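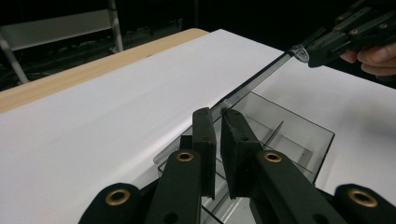

marrowfat_61
2024-09-03
Vitamin D question for those of you who take it all winter. Blood test came back "a bit low", surgery said buy some over the counter, that was the whole conversation. My grip has gone weak too, jars mostly, I could do with a pair of black finger pads like those two pointing at each other up there. Is it the D or am I just 58? Been looking at the Graltness tablets, 10 micrograms.

tidewrack
10 is the standard winter dose. Cheap ones fine. Start end of September, stop when the clocks change, thats what I do. Weak grip I'd go back and ask about, could be all sorts.

Istau
Disagree on cheap ones. Had the Graltness for a year and my level hardly moved. Swapped to Bremia drops, taken with food, much better next test.

tidewrack
With food is probably your answer there. Not the brand. You changed two things at once.

Istau
Maybe. Still not going back to them.

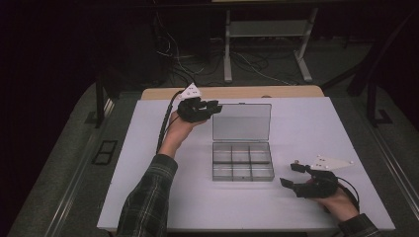
pollyanna_no
My problem was never the dose, it was remembering. Missed half of them, then doubled up which you're not supposed to do. Now everything gets sorted on a Sunday-night sort of basis, whichever night I remember. Clear box with a flip lid and six compartments like that one is plenty, if you leave the seventh day's in the bottle. D, iron, the blood presure one. Check with the pharmacist first, some tablets have to stay in thier foil.

marrowfat_61
Didn't know that about the foil. Mine are loose in a tub so ok I think.

Żak
Can I be the grump. If you eat oily fish and get outdoors you may not need any of it. People read one headline and buy a cupboard full.

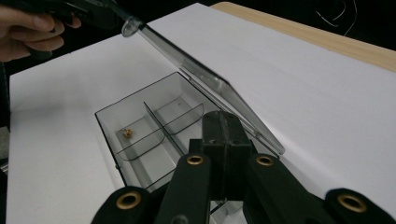
Żak
And the doses on some of these websites are daft. Saw one at 100 micrograms a day, no warning at all. Too much over months pushes your calcium up, that's kidneys.

tidewrack
Agree with that bit. But OP has had a test and it was low, so it's hardly a headline is it.

Żak
"A bit low" isn't a number. Ask for the number.

marrowfat_61
Fair. Will ring them tomorow and ask for a print out.

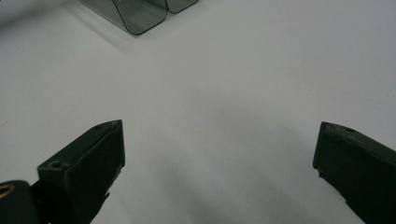

marrowfat_61
Also should have said, I'm on a water tablet. Does that matter?

pollyanna_no
Yes it can, some of them hang on to calcium. Tell the pharmacist which one before you buy anything!!

Istau
What she said. And take it with your dinner whichever you get.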